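I have a bad habit of blaming the hardware first. For most of May I was sure our fingertip pads were the reason Skallar kept fumbling thin things, and I had a whole speech ready. Skallar is the grasp planner I help look after at Clillov, and it was doing great on mugs, lids, fruit, you name it. Give it anything skinny and it went to pieces.

So I sat down with 48 failed plans and a big coffee, and replayed them one by one in Isonon (our viewer - ugly, fast, I love it). The pads were fine. The trouble was in how the planner decides where one object stops and the next one starts.

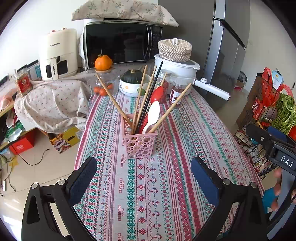
Our old segmentation step wanted every object to be a blob. Nice for a bowl! But sticks that cross each other came back as one big spiky lump, and the planner would happily aim for the middle of the lump, where there was nothing to hold. I rewrote that step over 2 very long evenings. Now it looks for long straight edges first, follows each one as far as it can, and only then asks what belongs to what.

The other fix was in the controller, and it's a bit embarrassing. We had one closing speed for everything. One! I added a slow final stretch for narrow targets, plus a check that the jaws are lined up with the long axis before they shut.

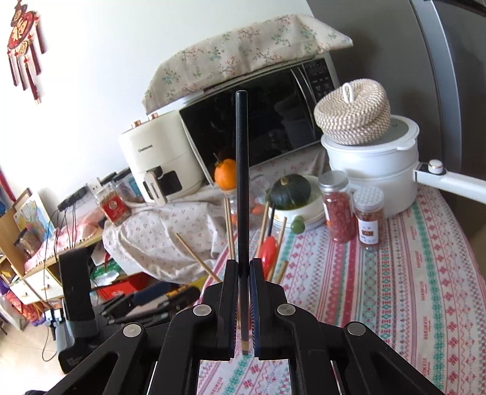
Choosing a target is its own headache, and I changed my mind on it twice. My first version always went for whatever was closest, even when three neighbors were in the way. The new one scores each candidate by how well it can be told apart from the rest, so a black chopstick among pale wooden ones gets a good score on color alone, and one held nearly straight up between the jaws makes the alignment math pretty friendly too. Two wooden ones side by side still give me grief.

I've queued 2,000 simulated grasps on Dumitrescu, our test server, and 213 had finished when I left my desk. The rest should be there in the morning, and I've promised myself I won't check from bed.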